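Pellum Bench Belt: the little green conveyor for hobby robot cells

Home / Build gear / Conveyors and feeders / Bench Belt

Price: $1,222, belt and controller together
Stock: the next batch ships in May
Made in: the Daltley shared workshop, by me and whoever is free to hold the other end

Hi, I'm Ott Ramanauskas, and I make these. I started on the Bench Belt when I wanted to practice pick and place at home and couldn't find a conveyor that suited me. The ones I could afford were toys that stalled if you put a can of soup on them. The proper ones wanted three-phase power and a forklift. So I built my own, then a friend at the workshop asked for one, then two people from another workshop asked, and now there's a product page (I'm as surprised as you are).

What you're getting

It's a flat belt conveyor with aluminum side rails, sized to go along the front of a workbench. The belt is deep green with a light gloss to it. You get the belt unit, a motor already mounted underneath, a speed controller in its own box, the emergency stop on a long lead, and a bag of feet and brackets. I cut the rails myself and file every end by hand, so you won't slice a knuckle getting it out of the crate. I did that twice on the first prototype and I'm still cross about it.

The front rail is wider than the back one. I did that on purpose! You lean on the front rail all day long when you're setting up, and you want to be able to stick a strip of tape on it and write on the tape. The back rail is narrow so bins can stand right up behind it and your arm doesn't have to reach any farther than it needs to.

What's in the crate

Belt unit with motor fitted
Bakker speed controller, forward and reverse
Emergency stop, with lead
Feet, brackets and a bag of slot nuts (I always throw in too many)
Hex keys
Spare belt
Printed setup sheet, with my phone number on it

Using it with an arm and hand

Most folks who buy one are putting some kind of arm over it. A two-finger gripper is the easy way in, and if it's your first build I'd go with that. I've gone down the other road and spent most of my evenings lately with a humanoid hand, which is slower and fussier and a lot more fun. A hand needs room. The fingers hang lower than you think they do, and the thumb sticks out to one side and will happily clip a bin on the way past. Mount your arm so the wrist can come down over the belt from above and leave yourself more height than the drawings say.

My usual job for testing is boxed goods going between the belt and bins. I like boxes in plastic wrap because they're annoying. The film is shiny, it creases differently on every one, and it slides under a fingertip just when you think you've got it. If your grasp works on wrapped boxes, plain cardboard feels like a vacation. I keep light blue bins behind the back rail, and the boxes can go in at any old angle, which gives your vision code something to chew on.

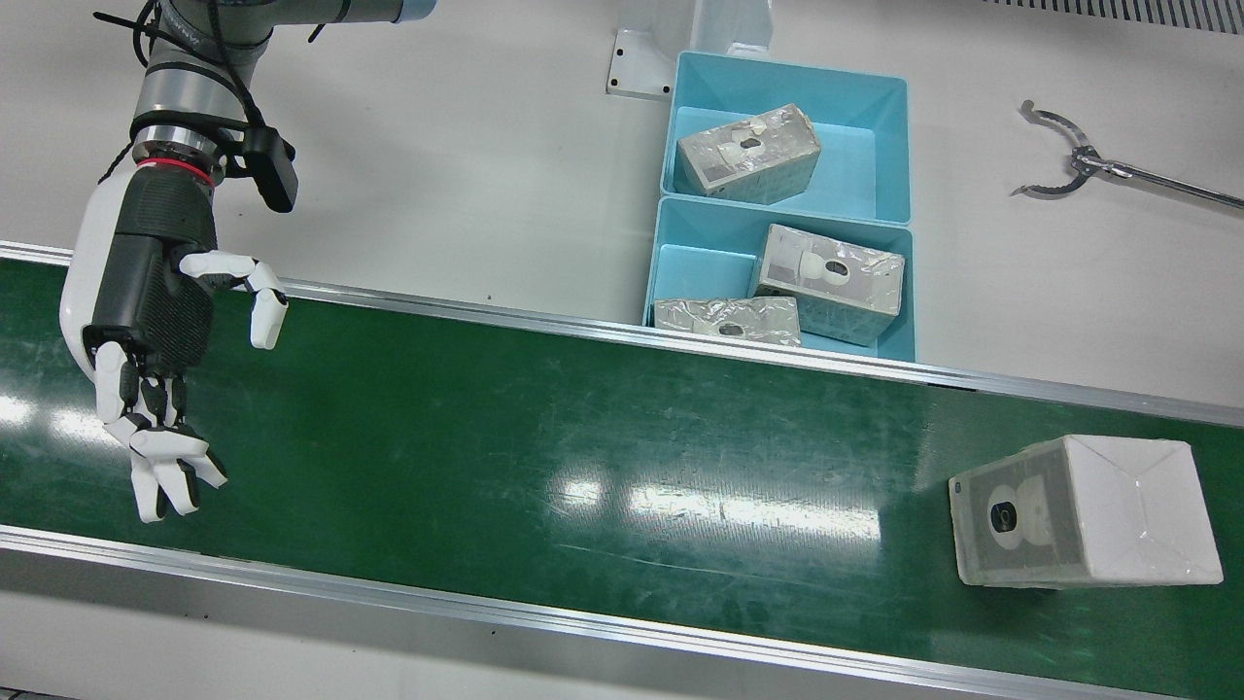

Setting it up

Set aside an evening. You could do it faster, but you'll want to fiddle.

1. Put the belt on the bench with the wide rail toward you and screw the feet in finger tight. Slide the whole thing around until you like where it is, and only then tighten up.

2. Level it side to side. A belt that leans will walk toward one rail, and you'll blame the tension for an hour before you think to get the level out.

3. Plug in the controller with the speed knob all the way down. Run it slow, forward first, then in reverse, and watch the edges. If the belt creeps, give the adjuster on that side a quarter turn and wait. Wait longer than you want to!

4. Put the emergency stop where your non-dominant hand rests. Press it. Press it again with the belt moving. Please do this before there's an arm anywhere near it.

5. Bring in the arm and teach your safe height first. I use a box standing on its end as my tallest thing and go up from there.

6. Set your bins, tape their corners to the bench so they can't wander, and teach your positions.

Lighting, which I get asked about a lot

A glossy belt and overhead lights will give you bright patches down the middle of the belt. Your eyes ignore them, but your camera may not. I tried a matte belt and it picked up dust like a sweater, so I went back. What works for me is locking the exposure and training with the glare in there, so the model gets used to it. You can also hang a bedsheet under the light. I did that for months and it looked terrible and worked great.

Scuffs and specks on the belt are the same story. You'll get them in the first week. Wipe it down with a damp cloth, skip the solvents, and let the rest be. A model trained only on a spotless belt tends to sulk when it meets a dirty one.

Cables

My one big piece of advice here is to leave slack and then leave a bit more. The wrist turns farther than you expect, and if you've zip-tied everything neat and tight it'll pull a connector out in the middle of a run. I leave loose loops near the top of the arm and check them by jogging every joint to its limits by hand, with the belt off. It's not pretty, and I've stopped caring.

Things people bolt on

Any standard slot hardware fits the rails, so go wild. The add-ons I sell myself are these:

Osero beam sensor and bracket, stops the belt when something gets to the end of it
Riser feet, for when your arm is mounted higher than your bench would like
End tray, catches whatever you drop (you'll drop things)

I'd also keep a reacher grabber by the bench, the kind with a claw on a long shaft that you'd use to get a sock out from behind the dryer. I don't sell those, and any hardware store will have one. It means you can nudge a fallen box without putting your arm under the robot's. Stop the robot first anyway.

What it won't do

It's not for food, and it's not for outdoors. It doesn't track position out of the box, so if you want to pick from a moving belt you'll need to add an encoder, and there's a spot on the end shaft for one. It isn't silent either. There's a hum at low speed that my downstairs neighbor has described to me in detail, and a rubber mat under the feet took care of most of it.

And please don't stand on it. Somebody has.

Questions I get by email

Can I have a different color belt? I only stock green. I bought a very long roll of it.

Does the controller talk to my computer? Yep, there's a plain start, stop and direction input on the back, and most hobby boards can drive it through a relay. The setup sheet has the wiring.

Can two of them run end to end? They can. There's a small gap between the two and flat boxes go over it fine, but little parts will fall in. I sell a pair with a joining plate for $1,781, which saves you some money over buying them one at a time.

How long will the belt last? My own has been running most evenings for 22 months and I haven't changed it yet. The spare is in the crate for the day you cut into yours with a knife while opening a package on it.

Do I need to know how to program? For the belt, no, it's a knob. For the arm, you'll pick it up as you go, same as I did.

Shipping and returns

I pack on weekday evenings and the crate goes out by freight, so somebody needs to be home to sign. It takes two people to lift comfortably. If it shows up damaged, take a few photos before you unpack any further and send them to me, and I'll sort it out. Returns are fine within 3 weeks as long as it still has its feet.

If you're near Daltley, come by and try one before you spend the money. Send me a note first so I can clear the bench, and bring along whatever you're trying to pick up.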